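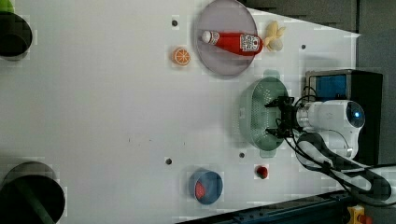
The kitchen table at our Geddes workshop, with the two-finger gripper over the colander.

Call for participants: gripper comparison sessions, Geddes workshop

Hullosura is looking for people who would enjoy spending part of a day driving a robot arm around a table of kitchen things, and who wouldn't mind telling us, at whatever length they like, how it went. We've been comparing grippers for a good while now among ourselves, and we have all grown so used to our own habits that we badly need some fresh hands (and some fresh grumbling!) before we settle on which fingers and which controller to carry forward.

You don't need any background in robotics. If you cook, knit, fix bikes, play an instrument or have ever tried to get a jar down from a high shelf with tongs, you'll bring something useful with you. We would especially like to hear from people who are left-handed, from people who have some stiffness or tremor in their hands, and from anyone who has never held a game controller in their life.

What you'd be doing

Each session runs in two halves with a proper break for tea in between. In the first half you'll steer the arm with the Meltel handset, and in the second with the Hemton one, or the other way round, depending on how the schedule falls. The jobs are ordinary kitchen ones: pick up the cup, move the colander, put a piece of toy food in the bowl, open the door of the toaster oven. Some of them are easy. The oven door is a bit of a beast, and we would far sooner watch you try it three different ways and give up than have you rush at it.

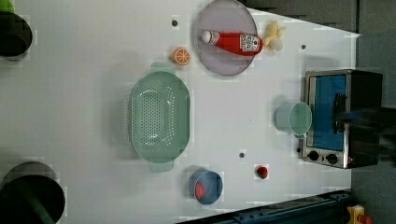
Do I have to finish every job on the sheet?
Please don't worry about that at all. We learn as much from a job that was dropped halfway as from one that went smoothly, and your payment is the same whichever way it goes.

So far we have logged 2,883 grasps on this layout, 735 of them on handles and rims, and it's the handles and rims that we keep arguing over. A thin edge suits one style of finger and a rounded thing suits another, and the toy fruit seems to have opinions of its own. We'd like to know what it feels like to you as the driver: whether you could tell where the fingertips were, whether the arm went where you meant it to, and at what point you started holding your breath.

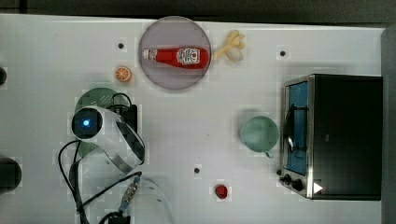 Wasn't it tiring on the eyes, one earlier participant was asked, and the reply was that the eyes were fine but the shoulders were not, and could there please be a chair with arms. There are now chairs with arms. We do read the comment sheets, and a fair bit of how the sessions run today came straight off them, including the longer break and the larger print on the job list.

Who can take part

You need to be 18 or over, comfortable sitting for half an hour at a stretch, and able to follow spoken instructions in English. Glasses and hearing aids are no trouble. The workshop is on the ground floor with a level entrance, and there's parking by the door. If you use a mobility aid or would like to bring a support person along, let us know when you write and we'll set up the desk to suit.

Someone from our team will be beside you the whole time, and there is a stop button you'll be shown before anything moves. You may use it whenever you like, for any reason or none. 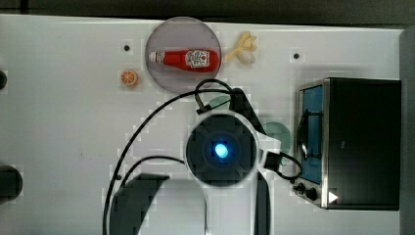

Sessions take 2 hours from start to finish, tea included, and we pay $30 an hour, plus your bus fare if you come by bus. We're booking through March, with mornings from 9:30 and one late session each Thursday for people who work during the day. If you enjoy yourself and would like to come back for a second visit with a different set of fingers, we'd be delighted to have you, and the rate stays the same.

We record the arm's movements and the pictures from the cameras over the table. Your name is kept apart from all of that, and you can ask us to remove your session afterwards without having to explain yourself.

How to put your hand up

Write to the Hullosura front desk through the contact form, with "gripper sessions" in the subject line. Tell us which days suit you, which hand you favour, and anything you'd like us to know beforehand. A couple of lines is plenty, though long letters are welcome too. We'll get back to everyone who writes, even if the places have all been filled by then, and we're happy to keep your details for the next round if you ask us to.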